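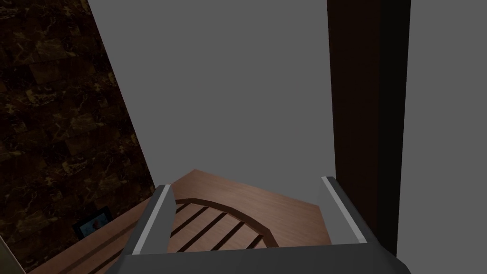 *M. Szalai*

**GRUVBY, 1/4/18** – The island of Tarno will reopen its crater trail to walkers this January. The path has been closed for 28 months, after a winter landslide carried away the upper steps and part of the old stone wall.

The new route is 8 miles long and climbs to 1,340 feet. It starts at the harbor in Gruvby, passes the salt ponds and follows the dry side of the ridge to the rim. Deltora, the regional travel office, paid for the new steps and signs. Walkers who knew the old path will find the last mile longer but less steep.
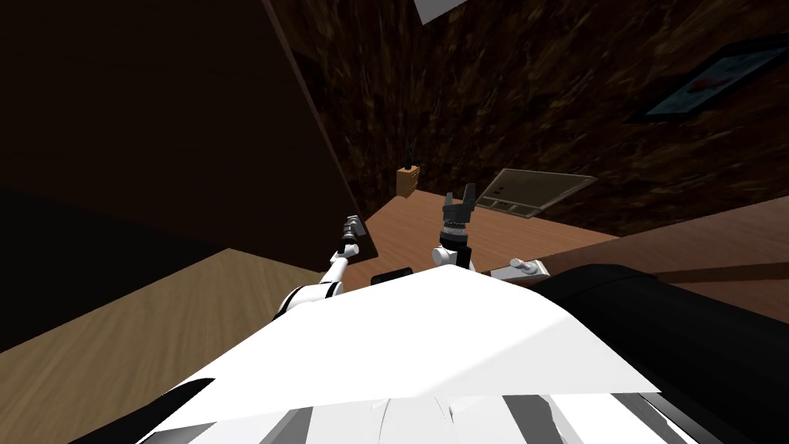 ## Permits and ferries

A free permit is required and can be picked up at the harbor office. No more than 1,000 permits will be given out each month. The rim closes in high wind – notices are posted at the ferry landing every morning.

The morning ferry will run all winter. There is no water on the trail, and dogs are not allowed above the ponds.

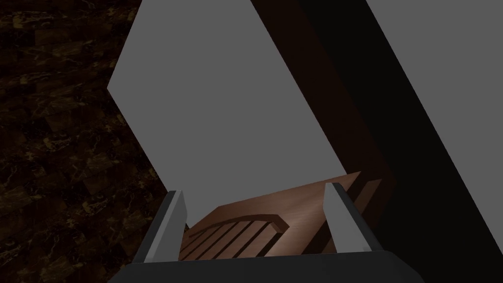
*Gripper with its two fingers open. Computer rendering.*

Trail maps are available from the Deltora desk in Gruvby.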